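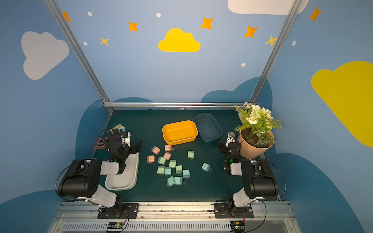 quintana_porch
My mother's house in Ponden has been painted one color since before I was born, a kind of weak tea, and in June we're finally doing the back bedroom for my granddaughter. She wants a sky. Blue walls with cartoon clouds, stars and dots all mixed together, day and night at once, and I have to say I've come around to it. My question is whether to paint the clouds freehand or cut stencils. I have 38 feet of wall, a bad shoulder and plenty of opinions from my sister.

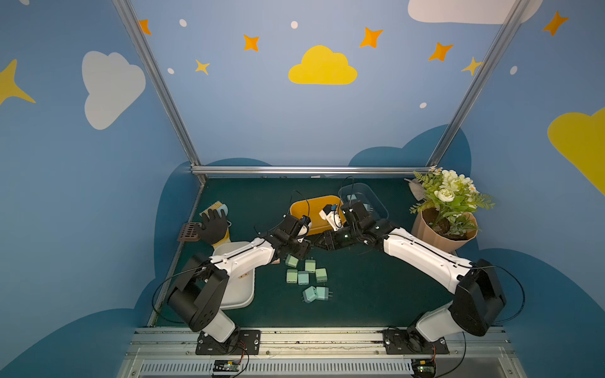 Oh, and the ceiling stays white, because I'm not going up there again for anybody!

Parveen Sultana
Freehand, dear, every time. I did my boys' room with a damp sea sponge and a saucer of white, and it took one evening and a pot of tea. Stencils make every cloud a twin of the one next to it.

drivari_dan
I'm going to disagree with Parveen, kindly. A sponge is lovely if you have the touch for it – I didn't, and mine came out looking like cauliflower. Cut three stencils, flip them over for variety, and go light on the roller.

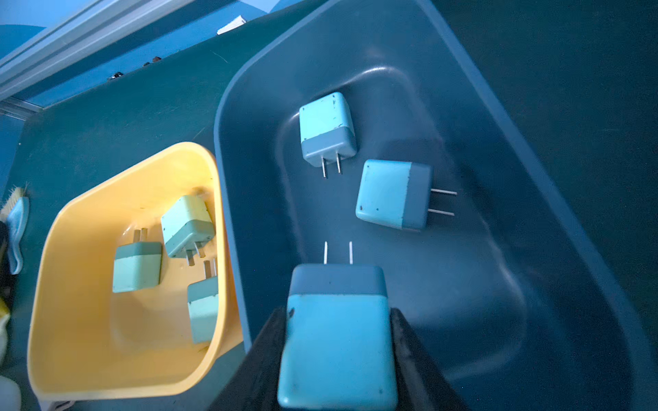
The stars I would stencil no matter what, as four even points are harder than you'd think when you're kneeling behind a radiator.

quintana_porch
Cauliflower, oh dear. Parveen, did you seal yours afterward? She's four and she touches everything, usually with jam.

Parveen Sultana
No sealer, just a good washable satin. And I still say the flipped ones look like twins, Dan, only twins in a mirror.

drivari_dan
Fair enough, but happy twins! Do try it on a big piece of cardboard first, and look at it again by lamplight, when the blue goes a good deal darker.
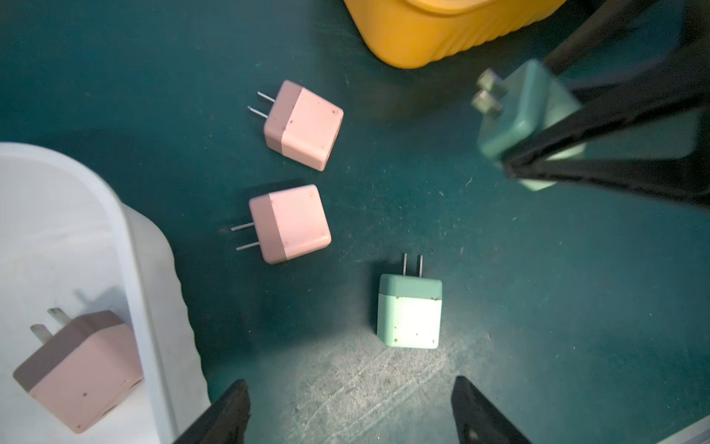 Anselmo Xavier
Cardboard, yes, and prop it up in the room for a week. We picked our blue at noon and by supper it felt like the bottom of a lake, so we went two shades paler and have been glad of it ever since.

quintana_porch
Then I'll get the paler one and a sponge, and borrow my sister's craft knife for the stars. Thank you all.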